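Renewing my license at 70, and the class I took first

My license came up for renewal in May, and since I hadn't sat in any kind of driving class for a very long time I decided to take one before I went in. My state didn't require it. My insurance company gives a small discount for it, and my daughter had been hinting.

The class was run by an outfit called Wanley, which rents a meeting room behind the Curnico shopping plaza. It cost $14 because the county pays for most of it. You go for one long morning, 8:30 to 1:00, with two breaks. There were more people than I expected and most of them were older than me.

Our instructor was Adwoa Dogbe. She drove a school bus for years and then trained other bus drivers, and she talks like someone used to being heard from the back row. She started with mirrors. I have always set my side mirrors so I can see a strip of my own car in them. She said to lean your head toward the window and push the mirror out until the side of the car just disappears, then lean to the middle and do the same on the right. I tried it in the parking lot at the first break. It felt wrong, and it still felt wrong for the first week. Now I can follow a car passing me from the rearview to the side mirror to the corner of my eye with no gap.

The second part was left turns. She spent almost an hour on them. Her advice was that if a left turn across traffic makes you nervous, go past it and make three rights, and don't let anybody behind you hurry you. She had us draw our own regular routes on paper and mark the lefts. I had six between my house and the grocery store. Two of them I could get rid of just by leaving the neighborhood on Rojanasak Road, where there is a signal with an arrow. It adds a couple of minutes.

We also did following distance. I knew the rule about picking a sign and counting after the car ahead goes by it. I had been counting two seconds and calling that good. She wants three in dry weather and more in rain. On the way home I counted and found I was closer than I thought nearly every time. People do cut into the space. She said let them, and drop back again.

The part I liked least was the reaction exercise. You sit with a pedal board and a light, and when the light turns red you move your foot from gas to brake. You do it ten times and they give you the average in milliseconds. My first average was 852. Then she had us move our chairs up and put our heels down in front of the brake so the foot pivots, and I got 439. A man next to me got 417 and was pleased with himself, fairly enough. I asked if the numbers meant anything on a real road and she said the pedal board mostly shows you how you're sitting. I have since moved my seat forward one notch.

At home I did the homework, which was a checklist to go through with someone who rides with you. My daughter filled in her half at her place and I filled in mine at the kitchen table, and we compared over the phone. She put down that I brake late at yellow lights. I had put down that my yellow lights were fine. We talked about that for a while.

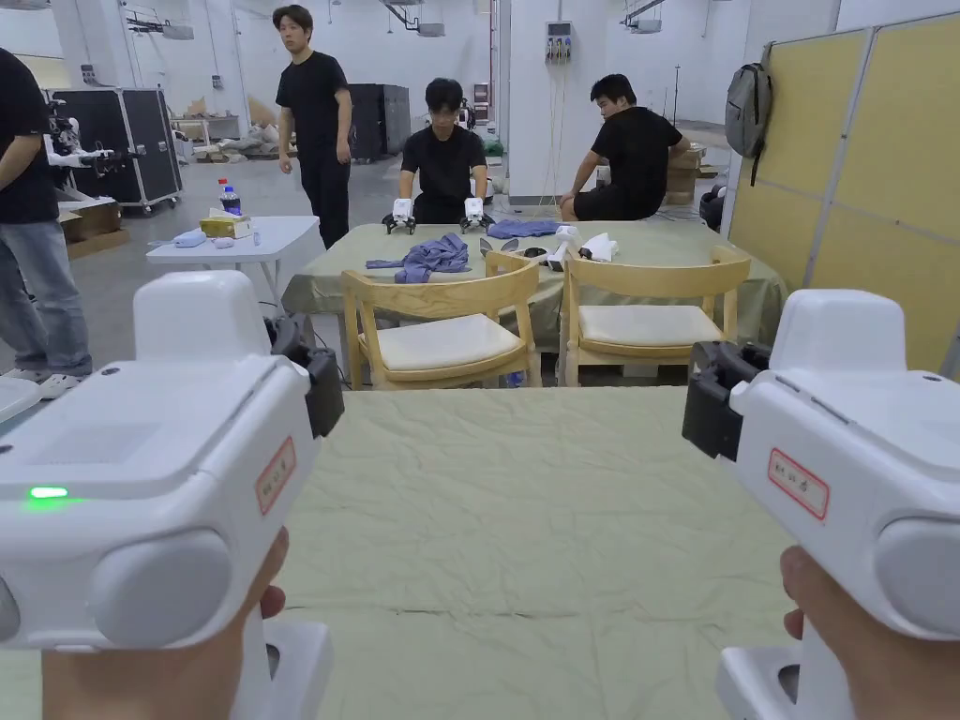 Green tablecloth, chairs on the far side.

The renewal itself was short. I went to the Jikedness office instead of downtown, which I would recommend to anyone who can get there. Bring your old license, one piece of mail with your address, and your glasses. The woman at the counter had me read a line on the eye chart, then cover one eye and read another. I needed my glasses for the second one, so I have the restriction on my license now. That's fine, I wear them anyway.

I did not have to take a road test. If your doctor has sent in a form, or you've had a couple of crashes close together, they may ask for one, and Adwoa said to practice parking between cones if that happens.

A few things I changed afterward: I clean the inside of the windshield every other week, which helps more with glare at night than I would have guessed. I put the phone in the glove box before I start the car. I stopped driving to choir after dark when it's raining and get a ride with one of the altos.

Wanley is running the class again in the fall. The sign-up sheet is at the front desk of the library, and you have to pay when you sign.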